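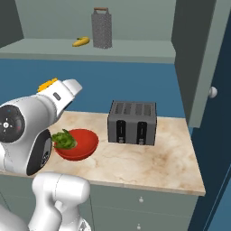 Matubbar

Hello all,

I read the message from Wednesday about the Skurstead site and I would like to add a few points from our side.

> The Gredamden board asks for one more office floor above the market
> hall. The plot is 3000 sqm and the hall takes 1000 of it. Could the
> new floor stay inside the permitted height, or do we have to apply
> again? Also, please confirm who draws the stair on the canal side.

I checked the permitted height against our last section drawings. One more floor is possible if the office floors become lower, but then the ducts must go along the facade and we lose the deep windows. In my opinion this is a high price. The windows were the main reason why the jury liked the scheme.

Another way is to make the existing office floor larger toward the north. I tried it in plan and we gain 650 sqm without touching the roof line. The north side looks on the parking of the Astuvell building, so no good view is taken from anybody. The columns can stay where they are, except 2 of them near the loading entrance, which I would like to discuss with the structural engineers before we promise anything.

About the stair: it was in our package at the competition stage, and I did not receive any paper that changes this. We will continue to draw it until I hear something different. Please send me the latest survey of the canal wall, the one I have does not show the new railing.

I will upload the north plan in April together with the area table. If the board needs it earlier, please write to me directly.

Best regards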